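**Ticket: truck-mount extractor losing vacuum at the wand, Rendmont office job**
Status: open, then solved (see bottom)
Opened: 2022-01-08

Hi all! Writing this one up in full because I learned a ton and I'd love for the next crew to skip the part where I crawled around the van with a flashlight.

**What was going wrong**

The Timton unit started up fine, water pressure at the wand was right where I wanted it, and the spray pattern looked great. Suction was terrible. The carpet was coming up far too wet, and on the second room I could press a towel down and get a puddle. This is low-pile commercial carpet, glued down, so it should be one of the easiest things we clean!

Hour meter read 1,359 when I shut down to look. Hose run was 80 feet, nothing unusual for that building.

**What I tried first (no luck)**

- Emptied the waste tank. It was less than half full, so the float shutoff wasn't the problem, but I worked the float up and down by hand anyway and it moves freely.
- Pulled and rinsed the lint basket. It had some fuzz in it, nothing dramatic.
- Swapped the wand for the spare. Same weak pull, which was good news for my favorite wand.
- Checked the wand lips for clogs. Clean on both.
- Looked over the hose cuffs. One was a bit loose, so I tightened it and got very excited for a minute, then saw no change at all.

**Vacuum gauge readings**

With the hose off and the tank inlet blocked, the gauge came right up to where it normally sits. So the blower was doing its job and the tank lid was sealing. I was so relieved, because a blower is a big bill and a long wait.

With the hose on and the far end blocked, the gauge fell way short. That put the trouble somewhere between the tank inlet and the wand.

**Finding it**

I broke the run into its sections and tested them one at a time, adding each one back with my palm over the open end. (Lovely trick, very quick, do it with the engine at idle first or it'll grab your hand.) The first section held. The second one didn't, and I could hear a faint whistle once I got down close to it.

There were 2 splits in the hose wall, both on the underside, right where it bends over the van's door sill. They were tucked down in the ribs and only opened up when the hose was flexed. Laid out straight, that section looked perfect. No wonder I missed it on the walk-around!

**Temporary fix on site**

I cut out the bad piece and joined the good ends with the barbed connector from the parts bin, then ran the hose out the side door so it wasn't bending over the sill. Suction came back right away and it felt like a new machine. I went back over the rooms I'd already done with dry strokes only, 5 slow passes on the wettest one, and set up both air movers in the hallway.
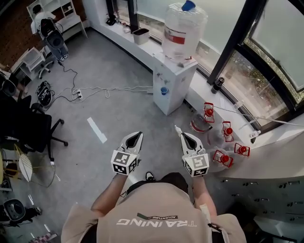
I also turned the heat setting down a notch for the rest of the job. Low-pile carpet like this doesn't need it cranked, and the prespray was already doing most of the work in the traffic lanes. The coffee spots came out beautifully, by the way. The Fekley spotter is still my pick for those, with a good rinse afterward so it doesn't leave anything sticky behind.

**Update, same ticket**

Antoniuk had the replacement hose in stock, so the whole second section is new now. I tested it at the shop with the full run connected and the far end blocked, and the gauge sits where it should. Flexed the hose every which way over the sill and the needle didn't budge. So happy with that.

I kept the patched piece as a spare. It's on the left side hook with green tape around the cuff. Please don't use it as a main section, it's for emergencies.

**Still to do**

- [x] Replace second hose section
- [x] Restock the barbed connector
- [ ] Pad the door sill. I have a strip of old rubber mat that fits nicely, it just needs gluing down.
- [ ] Check the hoses on the other van at the same bend
- [ ] Add the palm test to the June service sheet
- [ ] Call the Rendmont office back about the room by the stairs and see how it dried

**Notes for whoever has the van next**

If the carpet feels too wet and the tank, basket and wand all look good, go straight to the hoses. Start at the tank and work outward. Bend each section as you test it, especially the underside, and listen for the whistle. I could have been done in a few minutes if I'd started there.

Also, the vacuum gauge glass is a little foggy. You can read it fine with a light held from the side. I've asked for a new one on the next parts order.

Marking this solved, and I'll reopen it if the sill padding doesn't hold up.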